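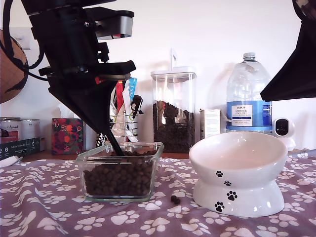 Slide 1. Feeding corner: kibble dish, pet bowl, tall canister behind

Drororum pet evening, notes. Talk slot is 7 pm, keep it under 44 minutes incl. questions.

OPENING
- say hi, thank Hiebert for the room
- ask who feeds straight from the bag. Hands up. (Me too, for years)
- point: one surface, everything for the meal within arms reach. Paw print cloth is optional but it does wash easy
- bowl on a raised base, tilted. Good for flat faces, ask your vet about yours
- bowl is EMPTY until the food is measured. Dont free pour

THE SCOOP
- pour a small amount into an open glass dish first, then scoop from that. Less mess than digging in a deep canister
- black scoop, long handle - fingers stay out of the food
- level it off, heaped scoops add up quick
- my cat: 2 scoops a day, split in two. Was 4 before. Vet was not happy
- pass round the spare scoop here, get it BACK 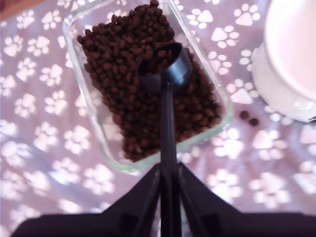
STORAGE
- clear canister, lid on. You see when its getting low
- keep the bag label! tape it inside a cupboard, you need the date and the feeding chart
- dont top up old kibble with new, finish it, wash, dry, refill
- treats go in the wire rack, standing up, packets facing out. Mine used to live in a drawer and I'd buy teh same ones again 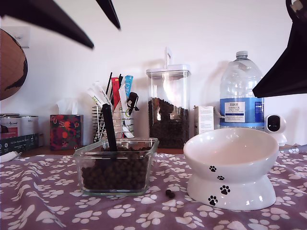
- treats count toward the day too, so if its a two treat day take some off dinner. Skip the Wavness story if running late
- tissues close by, for spills
- questions, then handout by the door

Drororum Pet Evenings | Contact | © All rights reserved | Back to top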